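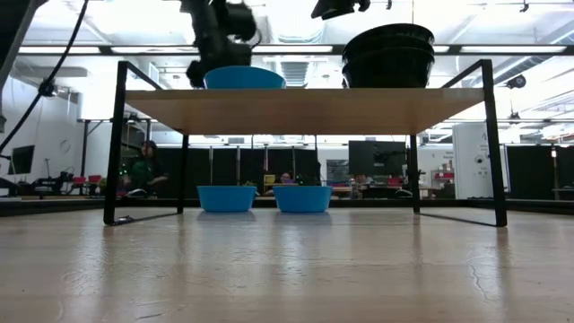

Ratcombe Project
Progress report to the Dimitrov Fund, third reporting period
Submitted by the Skulidness laboratory, October

Summary

Work in this period was dominated by a fault on the left arm of the two-arm bowl station. On restart after a protective stop, the arm moved down without a command from the operator and pressed a bowl into the top of the shelf. There were no injuries. We stopped all powered work on the station the same afternoon and reported the event to the Fund the next morning, as the grant terms require.

The cause has been found and a fix is in place. The station is running again at reduced speed. We are behind on data collection and ask for one change to the milestone dates, set out near the end of this report.

Work completed before the fault

The period began with the shelf task. The arms move plastic bowls between the wooden top of a small metal-framed shelf and the table surface under it, and build or take down stacks. We use blue bowls as the ones to be moved one at a time and black bowls for the stack. The lower level is the harder of the two. The gripper has to come in between the legs with the wrist turned, and there is little room to back out if the grip is poor.

By the time of the fault the station had logged 1,157 trials. Of the moves that started and ended on the top board, 92 percent finished without help from the operator. We are not giving a figure for the lower level in this report. The trials there were split across two wrist settings, and the counts for the second setting are too small to be useful.

Most failed trials were ordinary ones. The gripper closed on two rims where it should have closed on one, or a bowl turned as it was released and came to rest on its side. Neither raises a safety concern, and both are covered in the technical annex.

What happened

The left arm was coming down toward a single blue bowl on the top board when the right arm, working at the black stack, went over its force limit. A force limit on either arm stops both. The stop worked as designed and both arms held position.

The operator checked the stack, freed the right gripper, cleared the stop on the pendant and pressed resume. The procedure at that time was to resume and then send both arms to the home position as a separate step. On resume, the left arm went straight down 56 millimeters. The fingers met the rim of the bowl and kept pushing. The bowl bent, slid toward the front edge and jammed, and the shelf shifted on the table. The left arm then reached its own force limit and stopped again. The operator pressed the emergency stop at nearly the same moment, and from the log we cannot say which of the two came first.

The bowl was cracked and has been thrown away. One finger pad on the left gripper tore. The shelf frame was checked against a square and is still true. The table has fine marks in its surface in several places, and we have not tried to work out which, if any, date from this event.

The operator's hands had been inside the work area less than a minute earlier, while freeing the right gripper. Had resume been pressed by a second person, or pressed early, the result could have been a crushed hand. We are treating the event as a near miss at the highest level in our scheme for that reason, even though the damage was small.

Finding the cause

We first suspected the brake on the left shoulder joint. A slipping brake would let the arm sink, and the movement was downward. This cost us more time than it should have. The brake was tested under load in the stopped position, left overnight, and tested again with the arm extended. It held each time. The joint record also showed the motors driving the arm down at a steady rate, which does not fit a brake slipping.

We then went through the controller log. The Hitell controller on each arm keeps a short queue of position targets. Our own software sends targets to the queue a little ahead of time so that the motion is smooth. When an arm stops on its own force limit, our software empties its queue. When an arm stops only as a result of the other arm, it did not. The left arm was holding still with old targets waiting, and resume told it to carry on with them.

The fault was in our code and not in the controller, which did what its manual says it will do. We had written the shared stop late in the previous period and tested it by triggering each arm in turn. We checked that both arms stopped. We did not check what the second arm would do on resume, and the test sheet had no line for it.

Looking back through earlier logs, we found 2 other cases of the same thing. In both, the leftover targets were very close to where the arm already was, and the movement was too small to be noticed at the time. Those cases should have been caught by the weekly log review. The review looked only at trials marked as failed, and these two had been marked as operator restarts.

What has been changed

The queues on both arms are now emptied on any stop, whatever the source. Emptying is confirmed by reading the queue back, and resume is refused if the reading is not zero.

After a resume, neither arm will accept a target more than a few millimeters from its current position until the operator has sent it home. Homing is done upward first, then back, with the fingers clear of the shelf. The old path home could pass low over the top board if the arm had stopped near the front.

The resume button now has to be held down. Letting go stops both arms again.

The operating procedure has been rewritten. Before anyone reaches in to free a gripper, the emergency stop is pressed and stays pressed until hands are out and the person who reached in has said so. The earlier version allowed reaching in on a protective stop alone, and that permission has been removed from every procedure in the lab that had it.

The room is shared, with desks and benches in use behind the station. A marked line is being put on the floor to keep a clear space on the side away from the operator. A light guard across that side was considered as well. We have a quote for it but have not ordered it, for reasons given under Budget.

The log review now covers all restarts.

Testing of the fix

We repeated the original conditions with a foam block in place of the bowl and the speed set to the lowest step. The right arm was made to go over its limit while the left was in the middle of a descent, and the left arm stayed still on resume. We then swapped the arms, and after that ran stops at different heights over the top board and in the lower space between the legs. No unexpected movement was recorded in any of them.

One problem did show up in testing. With the wrist turned for the lower level, homing upward first brings the gripper into the underside of the top board. It was caught at the lowest speed and caused no damage. For now the lower level is handled by hand: after a stop there, the operator backs the arm out with the pendant before homing. A proper path is being written – it needs to know which level the gripper is on, and the software does not keep track of that at present.

Current status

The station is back in use on the top board at half speed. Lower-level trials are suspended until the new path has been tested. Bowl stacking with the right arm continues, with the force limit unchanged.

The torn finger pad has been replaced. The new pads are from a different batch and grip slightly harder on the blue bowls, so results from before and after the change will be kept apart in the data.

Effect on the schedule

The milestone for the top board can still be met on its original date. The lower-level milestone cannot. We ask the Fund to move it into the next reporting period and to leave the final date of the project as it is. The time will be made up by dropping the planned trials with mixed bowl sizes, which were listed as optional in the proposal.

Budget

Spending on parts was small, and the pads came from existing stock. Staff time on the investigation was charged to the project and took up what had been set aside for the mixed-size trials. The light guard was not in the approved budget. We would like to pay for it by moving money from the travel line, which has hardly been used, and need written approval from the Fund to do so. The quote is attached.

Open items

The path home from the lower level is the main one. Work on it has started, and testing will use the foam block again before any bowl goes back on the table under the shelf.

We have not settled whether a force limit on one arm should stop the other at all when the two are working well apart. Stopping both is the safer choice for now and will stay until the station has run for a full period without a fault of this kind.

The full incident record, with the joint and controller logs, is in the shared folder. The revised operating procedure is there too. Comments from the Fund's safety reviewer would be welcome before lower-level work restarts.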